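Board index > PC & Console Games > Management and Sims > General Chat

Plirnholm 2.0: did they wreck the market stalls or is it just me?

marrowgate_pete
So I finally got a free evening to try the new patch, and I'm about ready to go back to the old version. I had 561 hours in this game before the update. My whole save was built on the pottery loop in Ferside. Buy clay cheap from the river folks, fire it overnight, sell at the Monday market, repeat. Now the second batch sells for half of what the first one did, and the third might as well go in the river. Anyone else seeing this? Is it a bug or did they mean to do it?

tinhorn_sally
They meant to do it. It's in the patch notes, way down under "economy," where they always hide the stuff that makes people mad. Stalls track what you sold there over the last few days and drop the price. You're supposed to move around between towns now. I kind of like it, sorry! I was so bored of parking in Ferside all winter.

marrowgate_pete
Moving around between towns takes forever though. The cart is so slow. If they wanted me to travel they could have fixed the cart first.

oxbow77
Get the mule upgrade in Huerta. It costs 200 coins and pays for itself in one run. Also the Huerta stall never got much pottery in the first place, so prices are great over there right now. I made more in a week than I did in most of December.

Jeanie MacBrayne
Hi all, long-time reader, not much of a poster. I'm going to side with Pete a little here. The travel would be fine if the loading between towns wasn't so bad. On my machine it hangs every time I cross the bridge, and it's not an old machine. My husband says to turn off the weather, which helps a bit, but then the whole place looks dead and I play this game for the weather! 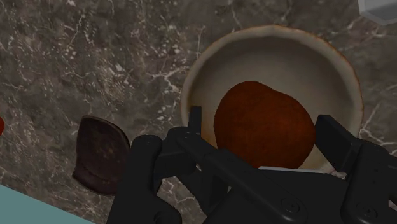 As for the new item models, which I know some of you have been grumbling about, I think they're a big step up from what we had. The old bowls were all the same shiny gray blob no matter what glaze you picked. What I want is a bowl like the one I've put up there, with the off-white rim gone tan and rusty brown, like somebody's been eating soup out of it for years. The worn glaze in the patch gets pretty close to that if you fire it low. I've been making nothing else, and no, I am not making any money, and I don't care.

oxbow77
Ooh, okay, how low are you firing? Mine come out plain white every single time.

Jeanie MacBrayne
Lowest setting, and take it out before the bell. I lose a couple to cracking but I just keep going.

drenenus_refugee
I'm still mad about the models, for the record. Same studio did this with Drenenus. Nice new textures in every patch, and meanwhile the quests stayed broken for a year. I'd trade every pretty pot in the game for a save system that doesn't eat my weekend.

tinhorn_sally
The people doing textures aren't the same people fixing saves, though. We have this conversation every patch lol

drenenus_refugee
And every patch the saves are still broken, so I'll keep having it.

marrowgate_pete
Okay, update. I took oxbow's advice and bought the mule. It's better. I'm not going to say it's good. Did the Ferside to Huerta trip in one game day and sold a full load at the old price, then came back and Ferside had recovered a little too. Still think half price on batch two is way too harsh. Three quarters would be fair.

oxbow77
Told you! And yeah, I'd be fine with three quarters. Post it in the feedback section, they do read that one.

kettleblack
Just popping in for Jeanie: if the bridge is hanging, try capping the game at 60 frames in the launcher. Not in the game menu, that setting doesn't do anything. Fixed it for me and I got to keep the rain on.

Jeanie MacBrayne
Kettle, you're wonderful. Crossed it twice tonight with a full thunderstorm going and not a hiccup. Off to crack some more pots.

Related topics
Plirnholm 2.0 patch notes discussion (pinned)
Best early crops for the Ferside valley?
Save file vanished after the harvest fair, any way to get it back?
Is Drenenus worth picking up on sale?
Mule or second cart: which one first?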